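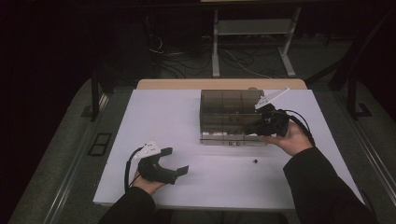

Er habe im vergangenen Jahr an zu vielen Tagen vor einem vollen Steg gestanden, schreibt Nestor Dizon, und wenn sich ein Leihboot künftig schon am Vorabend sicher buchen lasse, fahre er die Strecke auch wieder öfter. Zuschriften dieser Art haben den Bootsverleih Carkavia dazu bewogen, die Vergabe der Angelboote auf dem Puliersee neu zu ordnen.

Pressemitteilung
3. Juni 2026

Carkavia führt feste Bootsreservierung für Angler auf dem Puliersee ein

Neue Saisonkarte, längere Ausgabezeiten und ein zweiter Steg in der Bucht von Olvera

Pulier -- Wer auf dem Puliersee vom Boot aus auf Hecht, Zander und Barsch angeln möchte, kann sein Boot ab sofort verbindlich im Voraus buchen. Bisher wurden die Ruderboote und die Boote mit Elektromotor am Morgen in der Reihenfolge des Eintreffens ausgegeben. An Tagen mit gutem Wetter führte das regelmäßig zu Wartezeiten, vor allem für Gäste mit längerer Anfahrt.

Reserviert werden kann telefonisch, über das Buchungsformular auf der Internetseite des Verleihs oder direkt am Hauptsteg in Pulier. Die Buchung gilt für einen ganzen oder einen halben Tag. Der halbe Tag beginnt wahlweise mit der Morgenausgabe oder am frühen Nachmittag. Wer sein Boot nicht braucht, kann bis zum Abend vorher kostenlos absagen. Danach wird die Hälfte des Mietpreises fällig.

Ein Teil der Flotte bleibt für Kurzentschlossene frei. An jedem Öffnungstag hält Carkavia 4 Boote zurück, die sich nicht reservieren lassen und wie bisher am Morgen vergeben werden. "Viele unserer Stammgäste schauen nach dem Aufstehen auf den Wind und entscheiden dann", sagt Arnout Vanhove, Betriebsleiter von Carkavia. "Die sollen nicht leer ausgehen, nur weil sie kein Formular ausgefüllt haben."

Saisonkarte für 83 Euro

Zusammen mit der Reservierung kommt eine Saisonkarte. Sie kostet 83 Euro und gilt bis zum Ende der Bootssaison im Dezember. Inhaber zahlen bei jeder Miete den ermäßigten Tagespreis und dürfen die Slipanlage in Pulier mit dem eigenen Boot ohne weitere Gebühr benutzen. Die Karte ist auf eine Person ausgestellt und nicht übertragbar. Mitfahrende Angler brauchen keine eigene Saisonkarte, wohl aber einen gültigen Fischereischein und einen Erlaubnisschein für das Gewässer.

Der Erlaubnisschein ist im Mietpreis nicht enthalten. Er wird weiterhin getrennt ausgegeben und ist am Hauptsteg sowie in den bekannten Ausgabestellen im Ort erhältlich. Bei der Bootsübergabe werden beide Papiere kontrolliert. Ohne sie wird ein Boot nur zum Rudern vermietet, das Auslegen von Ruten ist dann nicht gestattet.

Zweiter Steg in Olvera

Am Westufer hat Carkavia in der Bucht von Olvera einen zweiten Anleger hergerichtet. Von dort ist der Weg zu den Krautkanten und zur flachen Schwelle vor der Bachmündung deutlich kürzer als von Pulier aus. Bei Westwind liegt der Steg im Schutz der Böschung, was besonders Gästen in Ruderbooten entgegenkommt. Der Anleger gehört zum normalen Betrieb, ist aber nur mit Voranmeldung besetzt. Boote, die in Olvera übernommen werden, müssen auch dort wieder abgegeben werden.

Parken können Angler auf der Wiese oberhalb der Bucht. Der Fußweg zum Wasser ist kurz, am unteren Ende allerdings steil und nach Regen rutschig. Ein Handwagen für Taschen, Kescher und Echolot steht am oberen Tor bereit. Die Zufahrt für Bootsanhänger bleibt gesperrt. Wer mit dem eigenen Boot kommt, nutzt wie gewohnt die Slipanlage in Pulier.

Ausrüstung auf den Booten

Alle Leihboote sind mit Anker, Ösfass, Rudern und Sitzpolstern ausgestattet. Auf den Elektrobooten kommen ein Ersatzpaddel und eine Ladeanzeige hinzu. Schwimmwesten werden bei der Übergabe angepasst und müssen von Kindern und Jugendlichen auf dem Wasser durchgehend getragen werden. Für Erwachsene gilt die Tragepflicht ab der ersten Windwarnung, die an beiden Stegen durch eine gelbe Flagge angezeigt wird.

Rutenhalter gibt es gegen Pfand. Sie werden am Dollbord festgeklemmt, eigene Halter mit Schrauben sind wegen der Schäden am Holz nicht mehr zugelassen. Für den Umgang mit untermaßigen und geschonten Fischen liegen gummierte Kescher bereit, außerdem gehört eine Lösezange zur Pflichtausstattung jedes Anglers. Wer keine dabeihat, kann sie am Steg leihen oder kaufen.

Die Elektromotoren reichen bei ruhiger Fahrt für einen Angeltag. Beim Schleppen gegen den Wind geht der Akku schneller zur Neige, Carkavia empfiehlt deshalb, den Rückweg einzuplanen und die Anzeige im Blick zu behalten. Ein Akkutausch während der Mietzeit ist nur am Hauptsteg möglich.

Kurse mit Tritwood

Neu im Programm sind Einsteigerkurse für das Bootsangeln, die Carkavia gemeinsam mit der Angelschule Tritwood anbietet. Ein Kurs dauert 3 Stunden und findet vollständig auf dem Wasser statt. Behandelt werden das Ankern an der Kante, die Drift mit und ohne Driftsack, das Führen von Gummifischen in unterschiedlichen Tiefen und das schonende Landen vom Boot aus. Ruten und Köder werden gestellt, eigenes Gerät kann mitgebracht werden.

Ein späterer Kurs im Herbst widmet sich dem Vertikalangeln auf Zander. Er richtet sich an Teilnehmer, die bereits Erfahrung mit einem Echolot haben. Die Termine gibt die Angelschule nach den Sommerferien bekannt. Anmeldungen für beide Kurse nimmt ausschließlich Tritwood entgegen, das Boot ist in der Kursgebühr enthalten.

Schutzzonen bleiben bestehen

An den Regeln auf dem See ändert sich durch die neue Buchung nichts. Der Schilfgürtel am Nordufer darf nicht befahren werden, zu den mit roten Bojen markierten Laichplätzen ist ein Abstand von rund 100 Metern einzuhalten. Schonzeiten und Mindestmaße stehen auf dem Erlaubnisschein. Eine Gewässerkarte mit den Sperrflächen wird zu jedem Boot ausgegeben und soll am Ende des Tages wieder abgegeben werden.

Fänge bitte in das Fangbuch am Steg eintragen, auch wenn der Fisch zurückgesetzt wurde. "Die Eintragungen helfen uns, wenn Gäste fragen, was gerade läuft", so Vanhove. "Im Frühsommer stehen die Barsche oft flach, aber das kann nach ein paar kühlen Nächten wieder ganz anders aussehen. Wer das Buch liest, spart sich manche leere Drift -- vorausgesetzt, die anderen haben hineingeschrieben."

Öffnungszeiten und Buchung

Der Hauptsteg in Pulier ist während der Sommermonate täglich ab Sonnenaufgang besetzt, im Herbst beginnt die Ausgabe etwas später. Alle Boote müssen spätestens eine halbe Stunde nach Sonnenuntergang zurück sein. Bei Gewitter oder Starkwind kann der Verleih den Betrieb kurzfristig einstellen. Bereits bezahlte Mieten werden in diesem Fall auf einen anderen Tag umgeschrieben oder erstattet.

Gutscheine aus dem Vorjahr behalten ihre Gültigkeit und können bei der Reservierung angegeben werden. Gruppen und Vereine, die mehrere Boote für denselben Tag benötigen, werden gebeten, sich direkt am Hauptsteg zu melden, das Buchungsformular ist dafür nicht vorgesehen.

Über Carkavia

Carkavia vermietet Ruder- und Elektroboote für Angler und Ausflügler auf dem Puliersee. Zum Betrieb gehören der Hauptsteg mit Slipanlage und kleinem Laden für Angelbedarf in Pulier sowie der neue Anleger in der Bucht von Olvera.

Pressekontakt
Carkavia Bootsverleih
Arnout Vanhove
Hauptsteg, Pulier

Abdruck honorarfrei, Belegexemplar erbeten.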